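Clerkura Community Room
Progress report to the Genari Fund
Reporting period ending August
Prepared by Ingrid Kowalczyk

1. Summary

The grant paid for turning the ground floor of our building into a shared daytime room with tables, storage and a small bread service. Most of the ground floor work is finished and the room is in use. Two items are behind: clearing the packing material along the wall and finishing the storage labels. Spending is within the approved amount. We are asking for one change to the budget, set out in section 6.

2. Furniture

The furniture order from Fung arrived in two deliveries. The first held the long tables and the dark gray chairs. The second held the small round table and the chair with the black-and-white floral back and round white seat that goes beside it. We had planned to use the same gray chairs throughout. Elsa Haugland found the floral chair at a lower price and we took it for the eating corner, where people sit for a short time and don't need to work.

The round table is a good size for one or two people with a plate each. It is too small for a meal. For a slice of bread and a drink it does what we wanted, and it can be moved by one person at closing time.

The white shelving is up along the back wall and filled. A clothing rack has been placed near the windows for the clothes swap, which was not in the original plan but needed no extra money.

3. Bread service

The bread service is the part of the project that changed most. The proposal described a counter with a toaster and a sink. The sink would have meant opening the floor, and the landlord did not agree to it. We now serve sliced bread from small plates at the round table, and cups and plates are washed upstairs and carried down.

We buy white loaves from Eda, the bakery on the next street, and ask for them cut thick. Thin slices dried out before noon. The thick ones hold up better and there is less left over at the end of the day.
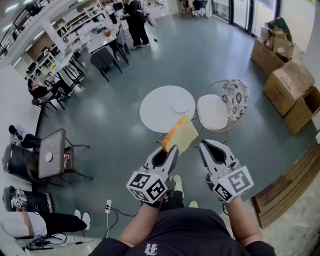 Saeed Tabrizi asked whether the plates could be a size larger, as crumbs end up on the table and then on the seat. He would also like a second kind of bread, darker and with seeds, at least in the mornings. We have asked Eda for a price on both a rye and a seeded loaf. Larger plates can be bought out of the existing supplies line and will be ordered with the next batch of cups.

Leftover slices go into a covered tin and are offered the next morning for toasting upstairs. What remains after that is thrown out. We do not freeze bread, as the only freezer in the building is full.

4. Unpacking and waste

Progress has been slower than planned. The cardboard boxes from the deliveries are still stacked against the wall on the eating side of the room. Some have paper and other packing in them. The recycling pickup takes only flattened board, and flattening was left until the shelves were filled, so the stack grew.

Alvar Boström has drawn up a simple order of work:

Empty each box fully before it is moved.
Sort paper from plastic.
Flatten and tie the board.
Keep one large box for returns to Fung until the invoice is closed.

The brown slatted platform on the floor by the gray wall will stay where it is until the boxes are gone. After that we will decide if it is useful as a low base for plants or should be given away.

5. Use of the room

The room is used mostly for desk work, with the long table taken first and the smaller tables filling up later. People come through to the eating corner and go back to their seats. We had expected the two uses to get in each other's way. So far there have been few complaints, and those were about chairs left in the walkway.

Daylight from the glass doors and windows is strong. On sunny mornings the tables closest to the glass are hard to use with a laptop, and blinds may be needed there. The air conditioner has been serviced once and works well enough for the main floor. Under the mezzanine the air moves less. Sverre Vik is getting a quote for a fan – we would not expect it to be a large cost.

The floor shows marks easily. It is mopped at 5 p.m., with the light chairs put up first.

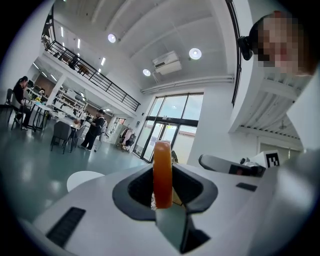

Main floor, looking toward the windows, with the mezzanine at left.

The mezzanine was outside the grant. It is open to users of the room, and the lights beneath it were already in place when we took over the lease.

6. Budget

The furniture line came in under the approved figure, mainly because of the change of chair and the dropped counter. The unspent amount across the project is $3,656. We ask the Fund's permission to move this sum to the following:

Blinds for the glass side of the room
A fan for the area under the mezzanine
Larger plates and a second bread tin
Bread costs for the next 3 months

If the Fund prefers to keep bread costs separate, we can cover them from the donation box and put the full sum toward blinds. Receipts for both Fung deliveries are attached, along with the Eda account statement.

7. Next steps

Clear the boxes and return the one faulty shelf bracket.
Finish the shelf labels. Elsa Haugland has done the top rows and needs a day for the rest.
Agree on a price with Eda for the second loaf.
Get 2 quotes for blinds and send them to the Fund before ordering.

The next report will cover the blinds, the bread costs and the clothes swap. Questions on the figures can go to Ingrid Kowalczyk, and questions on deliveries to Alvar Boström.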